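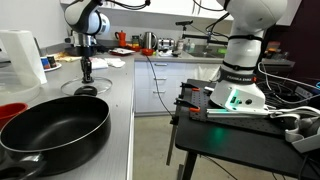 When I asked the owner of the Sundine bakery how old her sourdough starter was, she laughed and went to get a shoebox. Inside was a recipe card in her great-grandmother's handwriting, dated 1918, with a butter stain over the part that gives the oven temperature. "So we've been guessing at that for a century," she said, "and everybody's grandmother guessed something different!"

The family came to Zokovside from Estska with the starter dried on a dish towel, or so the story goes (an aunt insists it was a pillowcase, and I was warned not to bring it up with her). The shop itself opened in 2000, in a narrow storefront on Valderrama Street that used to sell shoes, and you can still find the old foot-measuring stool by the register, where children like to sit while their parents make up their minds.

We talked for most of a morning, with a long break when the rye came out. I wanted to know what she tells people who have tried baking at home over the past year and given up. "Oh, they come in looking so guilty," she said. "They whisper it to me. My starter died. And I say, honey, mine has died too, go get a jar." She keeps a batch behind the counter for exactly this and doesn't charge for it, though she does like to hear how the bread came out, and a few customers have mailed her pictures.

February was the hard month. The pipes froze, the flour delivery went missing, and for 8 days she sold nothing but crackers and jam. "People bought the crackers," she said, still sounding a little surprised. "I didn't even like those crackers."

Her favorite loaf is the plain one with caraway, which she eats standing up, with cold butter, before the door is unlocked. She wouldn't give me the recipe but she did give me the heel of yesterday's, wrapped in a napkin, and I ate it on the bus.

5/29/21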